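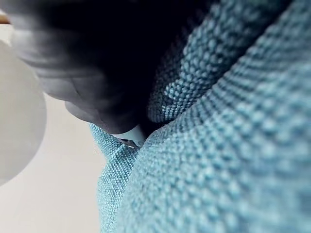

Raju's wrist camera, with one finger in the folds of the blue knit.

Home Projects Open Calls Tool Library Contact

Prukard Shared Workshop is looking for two people to join the Raju build

Last updated: Wednesday, January 11, 2023

Raju is a home robot with two arms and two legs, which our small group is building in Pliltcombe. We started in November with the arms, and now we work mostly on soft things: clothes, blankets, cushions. Soft things are difficult. A cup has the same shape every time, but a sweater never has.

We have now 3,805 recorded grasp attempts on cloth. Of these, 1,546 still have no label, and this is the first reason why we write this call.

We would like to find:

One person for the grasp records. You will look at the wrist and head camera pictures and write down what the finger is touching – a fold, an edge, a seam, a tag. No robot experience is necessary. You should be patient and you should write "not sure" when you are not sure.

One person for cables and small mechanics. You should know how to crimp a connector and how to route a cable around a joint so that it does not get pulled. Somebody who has repaired printers or bicycles would be very welcome. Some soldering, not much.

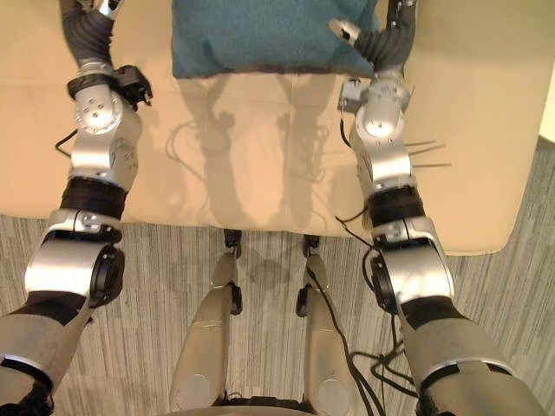
Head camera view, both arms reaching over the seat toward the teal cushion.

The work is one evening per week for seven weeks, from 6:30 to 9:00, in the upstairs room on Sanovley Street. There are stairs and no elevator, I am sorry for this. The labeling can be done partly at home after the first two evenings.

This is not a paid position. We pay your bus fare, and you get the workshop membership free for the time of the project. Tools and safety glasses are here. You must be 18 or older, and everybody does the emergency stop training before they stand near the arms, also the people who have done it in another place.

To apply, please send a few lines to Lakshmi Achari through the Contact page. Tell her which place you want and which evenings are possible for you. A résumé is not needed, but a photo of something you have built or repaired is nice to have. For technical questions about the arms or the cameras, please write to me.

Thenmozhi Amin
Raju build, Prukard

Shares 7 Comments 2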